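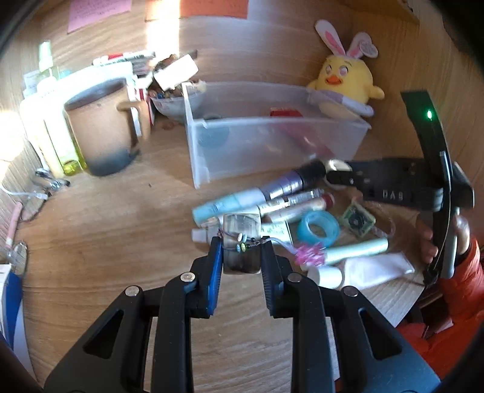
To: helden-storage list
Subject: Re: small items, mixed pile

> Sorted the desk in the Nerkach room again in February. Pens and
> markers are fine, but tubes, tape and caps keep ending up in one
> pile in the middle of the table. Would dividers help, or do I
> need a second box? The Flostum insert has 4 slots and costs
> more than the box did.

Dividers help if the items are of similar length. Yours are not. A cream tube and a roll of tape will not share a slot, and the tube ends up lying across the top.

I would go with 2 clear boxes, no insert. Tubes and small bottles in the first, lying down, caps on. Tape, pens that still write and anything flat in the second. Clear matters more than size - opaque ones get opened and left open.

Anything with a string or beads goes in separately, in a small tin or a zip bag. Loose strings catch on everything else and come out with it.

An open bowl is fine for things used daily. Empty it once a month or it becomes a second pile.

On labels: the Seixas rolls come in 1,000s, far more than a desk needs. Masking tape and a marker will do. Write on the short side of the box, so it reads when they are stacked.

If a stray cap fits nothing after a month, throw it out.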